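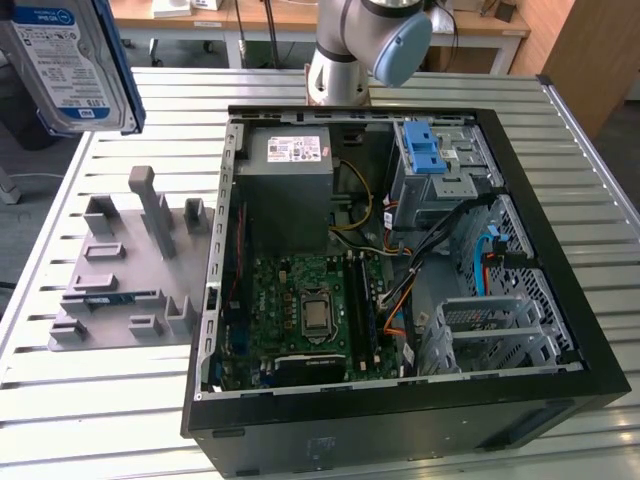
Desktop Refurbishment Program: Notice to Departments and Donors

The Kavside Equipment Reuse Office will accept retired desktop computers again from the first week of December. Collection is open to all departments and to outside donors who have registered with the office. The goal for this round is 60 working machines, to be placed with adult education sites and branch libraries before the spring term.

Donors are asked to remove personal and departmental files before delivery. Monitors, keyboards and printers are handled under a separate arrangement and should not be sent with the towers. Machines that do not power on are welcome, as many can be repaired or used for parts.

Each tower is opened and checked before it is assigned. The side panel comes off and the case is laid flat, so that the motherboard, the memory slots and the drive bays can all be reached from above. The processor cooler is taken off, the old thermal compound is cleaned away and fresh compound is applied. Memory modules are reseated and tested one at a time. Jeanie Moncrieff, who supervises the bench, has asked that donors leave all memory and expansion cards in place, even where a card is known to be faulty.

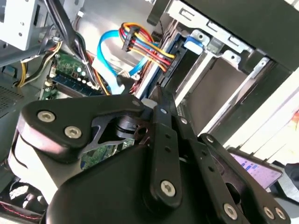

Cabling receives particular attention during this check. Data and power leads are inspected at both ends, and any lead with a loose or cracked plug is replaced. Leads should run clear of the fans when the case is closed. Drives are removed, wiped and tested, and those that fail are sent to Brulteck for destruction. A certificate is available to the donor on written request.

Completed machines carry a Wusar inventory tag and are issued with a 3 month repair period. Sites may request up to four machines each. Requests for larger numbers will be considered by Angus Jardine once the first placements have been made.

Deliveries are received at the Aitken Building loading entrance on weekday mornings. The entrance is closed on Sunday. Departments sending more than one cartload should contact the office in advance so that space can be set aside.

Shared 4 times | 3 comments

Recent items
Battery and Toner Recycling: Revised Drop-Off Points
Furniture Exchange Reopens at the Aitken Building
How to Register as an Outside Donor

Sign up to receive the Kavside newsletter by email. You may unsubscribe at any time.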